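Home Explore Notifications Messages Lists Bookmarks Profile More

Myfanwy Lloyd
22 February 2018

OK, a thread about pillows, and about the claim that you're supposed to replace yours every year or two. I've been chewing on this since August and I'm still annoyed, so mute me now if you came for the gardening.

It started with a card in the mail from Vilico, the mattress place out past the Pulville exit. "Is your pillow making you sick?" it said, in the kind of lettering you'd use for a ransom note. Inside was a coupon, 30 percent off. So I had a guess what the answer was going to be.

The card said an old pillow gets a big share of its weight from dust mites, dead skin and other things I won't type while people are having lunch. You've heard some version of this. My sister-in-law repeats it every Thanksgiving.

My question was simple. Who weighed the pillows? How many, how old, whose heads? I called the store. The guy was very nice and said it was "well known." I asked well known by whom. He said the company had materials. I asked for the materials. He mailed me the same card.

I want to be fair here. Dust mites are real. If you have an allergy to them you know it, and your doctor has probably already talked to you about covers and washing. I'm not telling anyone with asthma to hang on to a twenty-year-old lump of feathers.

But "mites exist" and "throw out everything you sleep on by spring" are a long way apart, and there's a store standing in the gap with a cash register.

Then there's the fold test. Fold your pillow in half, and if it doesn't spring back, it's dead. I did this with every pillow in my house. My down one failed. It also failed the day I bought it, because it's down. Down doesn't spring. You could fold that pillow in the showroom and it would lie there like a taco.

The cheap foam one passed beautifully. I hate that pillow. I get a crick in my neck just walking past it. So by the test, I should keep the one that hurts and toss the one I like.

A few of you sent me links last time I complained about this. Thank you, I read them. Most go to blogs, and the blogs link to other blogs, and at the end of the hallway there's usually somebody selling pillows. One went to a page that had been taken down.

Let's do prices, because that's where I get really cranky. Vilico's "starter" pillow is $50. The one they steer you to is $100. Two people in a bed, two pillows each if you're fancy, swap them all out every couple of years like the card says, and keep that up for your whole married life. I ran it out on the back of an envelope and went past 3,000 dollars well before retirement.

For bags of stuffing. 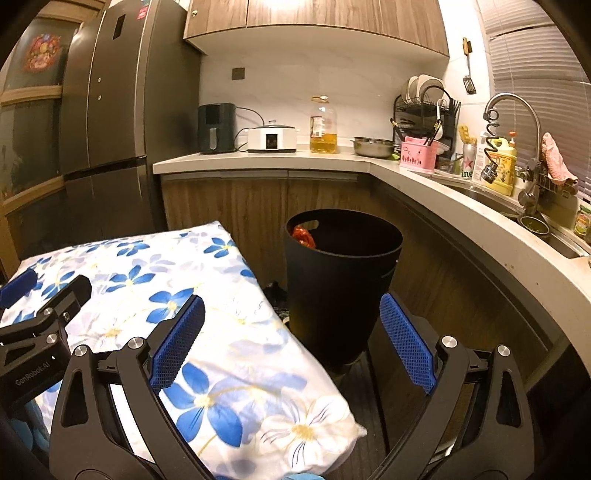 Blue flowers, yellow middles. Still my favorite pillowcase pattern.

My grandmother re-covered pillows. She'd open a seam, take out whatever had gone flat or lumpy, put in something better, and stitch it back up in an evening with the radio on. I don't remember a single conversation about expiration dates. She did wash the cases constantly, and she hung the pillows out on the line whenever the sun was good.

I know, I know, "people in the old days also drank out of lead pipes." Somebody says this every time. I'm not claiming Grandma ran a clinical trial. I'm saying the washing part seems to do a lot of the work, and the washing part is nearly free.

So I tried it. Read the tag first, please, before you write to me about your ruined memory foam. Mine were fine for the machine. Two at a time so the drum stays balanced, warm water, not much soap, extra rinse. Then the dryer on low for what felt like my entire adult life.

The drying is the part people rush. If the middle is still damp, you've made yourself a new problem and it'll smell like a basement. I took them out, punched them, put them back, took them out again. Put a couple of clean tennis balls in if you can stand the noise. My dog could not.

Result: one came out great, one came out OK, one came out shaped like a boot. I threw away the boot. See, I do throw things away! I just want the pillow to tell me it's done, and not a postcard.

Now the "cooling" ones. Jullitz has a gel pillow that's supposed to keep you cool all night. I borrowed one from a friend for a week. It was cool for as long as it took me to read four pages. Then it was a pillow. A heavy one. Maybe it works for you, and if it does, enjoy it, but I'd want to try it in my own bed before paying for it.

I did ask if Vilico would let me try one at home. They will! There's a home trial. The small print says you can't return it if it's been "used without the protective cover." The protective cover is sold separately. I laughed out loud in the store and the nice guy laughed too, a little.

Replying to a few people at once:

Yes, hotel pillows feel better. I think you're on vacation.

No, I don't know about buckwheat. I slept on one once and it sounded like somebody eating cereal in my ear.

The person who asked about baby pillows, please talk to your pediatrician and not a stranger with opinions about coupons.

Whoever told me to look up the Tsikata method, I looked it up. It's freezing your pillow overnight in a plastic bag. That might do something to mites, I can't say it wouldn't. But they'd still be in there, just dead, and you still have to wash it. Also I don't have a freezer that fits a pillow. I have a freezer that fits peas.

Somebody else said I'm "anti-science." I'd love some science! Show me a decent study where they took ordinary people with no allergies, gave half of them new pillows, left the other half alone, and checked who slept better or sneezed less. It may be out there. If you've got one, send it and I'll read the whole thing, even the tables.

What I won't take is a number with no source, printed next to a coupon.

A thing I do believe, for what it's worth: if your neck hurts in the morning and stops hurting when you sleep on a different pillow, get a different pillow. If yours smells after washing, get rid of it. If it's gone so flat that you're folding it double every night, same. None of that needs a calendar.

And pillow protectors, the zip-up kind under the case, seem worth it to me. Mine were cheap and they keep the drool off. I've had them for years and washed them over and over, and the zippers are the only thing that's gone.

I mentioned all this to a woman in line at the Pulville post office and she told me she'd bought new pillows for the whole family after getting the same card. I asked if anyone slept better. She thought about it and said her husband snores exactly the same.

Vilico has a sale on again this weekend, by the way. There has been a sale on every weekend since I moved here. At some point I'd like to know what the price is when it isn't on sale, and whether any living person has paid it.

Next I'm going after thread count. If you have an old sheet you love and the package it came in, tell me the number on the package. I have a suspicion and I'd like to be wrong.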